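Plindcombe Shared Workshop
Home-Help Arm Build: progress report to the Daltville Small Tools Fund
Second report, covering the period to the end of March

Where we stand

The short version is that we have an arm that moves, a simulator that looks better than the arm does, and a gap between the two that I don't think the original application took seriously enough. I wrote part of that application, so I include myself in the complaint.

The fund gave us money to build a tabletop arm that could hand everyday things to a person with weak hands. Seven months in, the mechanical side is mostly finished. The base is bolted to the bench in the back bay, the shoulder and elbow are running, and the wrist was rebuilt once after the first set of printed gears stripped. The second set is holding. I would not call that proven. It has had light use and no one has yet asked it to lift anything heavier than a soup can.

Work in simulation

Most of the last two months went into the simulator, which we call Virág. The reasoning was sound enough: we can't run the real arm overnight in a building where other members leave their projects on the bench, and a computer can try grasps while everyone is asleep. We set up cluttered tabletops with bottles, toy food, pens and other odds and ends, then let the planner pick a target and close the gripper on it.

The headline figure is 346 good grasps out of 400 tries. I expect that number to be repeated, so I want to say plainly what it does and does not cover. A try counted as good if the fingers closed on the target and kept hold of it for the length of the check. It did not have to be a useful place to hold the thing. Grabbing a bottle by its pump scored the same as grabbing it around the body, and the person waiting for the bottle would care a good deal about the difference.

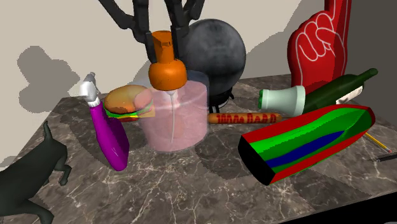

There is also the matter of friction. Our simulated surfaces have one friction setting per object, chosen by us, and when we nudged those settings down the results got worse quickly. We haven't run the full set again with the lower values. Until we do, I would treat the headline figure as a best case.

The shapes are another weak spot. Several of the models came from a free collection and were scaled by eye. That is fine for testing whether the planner can find its way through a mess, and much less fine for deciding how wide our real fingers should open.

On the real arm

We ran 300 closing cycles on the real gripper with nothing in it, to see if the cable would stretch. It did, by enough that the left finger now arrives a little after the right. We can correct for this in software, and have, but the correction will drift as the cable does. A better cable is on the list below.

With objects, we have done 21 grasps on the bench so far. I'm not going to give a success rate for so few. The failures were mostly slips, and mostly on smooth plastic, which the simulator had told us would be easy. Rubber pads cut from a bicycle tube helped. They also left black marks on a white mug, and we'd want to solve that before the arm goes anywhere near somebody's kitchen.

Parts and spending

The Brerkeo motor boards arrived late and one was dead out of the bag. The replacement was sent without argument but cost us three weeks. We're still inside the budget, chiefly thanks to the steel for the base coming out of the workshop's scrap rack. The money set aside for a depth camera has not been spent. Two members want to buy it now. My view is that we should wait until the gripper can be trusted, as a camera will only show us more clearly what we're dropping.

What we plan to do next

Replace the gripper cable and repeat the empty cycles.
Run the simulator set again with lower friction and with grasps scored by where they land.
Measure a dozen real household items and swap them in for the borrowed models.
Bring the bench grasps up to a number worth reporting.

The application promised a trial in a member's home by the end of the grant. I don't believe we will make that date, and I would sooner say so now than in the last report. A supervised trial at the workshop bench is realistic – with the arm fixed down, a stop button in reach and a person who knows what to expect.

We would like to discuss changing the final milestone to match. If the fund prefers to hold us to the original wording, please tell us before we order the cable, so we can decide what to drop.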